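Gripper rules, July update
Posted by Constanza Ulloa, Alton bench group

Quick one this month, sorry. The hand-held gripper checklist is now at version 32 and Findurix signed off on it Sunday. Old copies in the binder are out of date, please bin them.

Rule 1. Start clear. Table bare between the fingers before you log a run. Fingers open, nothing in the gap.

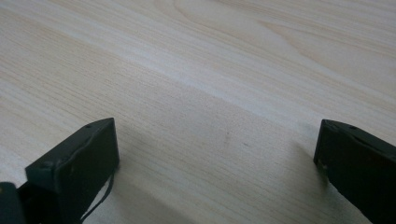

Open fingers over bare wood, start position.

Rule 2. Cable check. Slack is fine, snags are not. Look at it every time, even if you looked ten minutes ago. Clotden lost 38 runs to a pinched cable and had to redo teh lot.
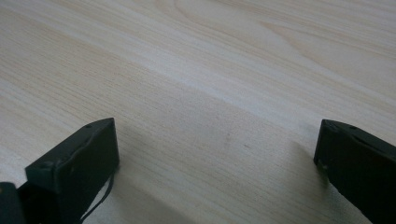
Cable hanging in a loose loop by the left finger.

Rule 3. Drinkware. Lids on, straws count as part of the object, so write them down. Grip the body, never the lid. Hands stay out from between the fingers once they start to close.
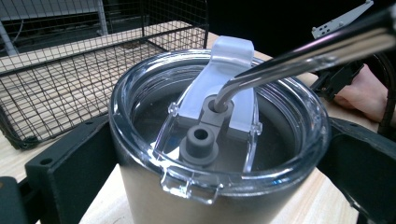 Same goes for mugs and bottles, and yes for the Gamage test cups too. If something slips, stop, note it, start a new run. Dont patch the old one.

Totals so far: 3383 runs logged, 3008 passed review. Most of the rejects were missing start positions, see rule 1.

Comments on version 32 to me by end of July. Short ones get read first.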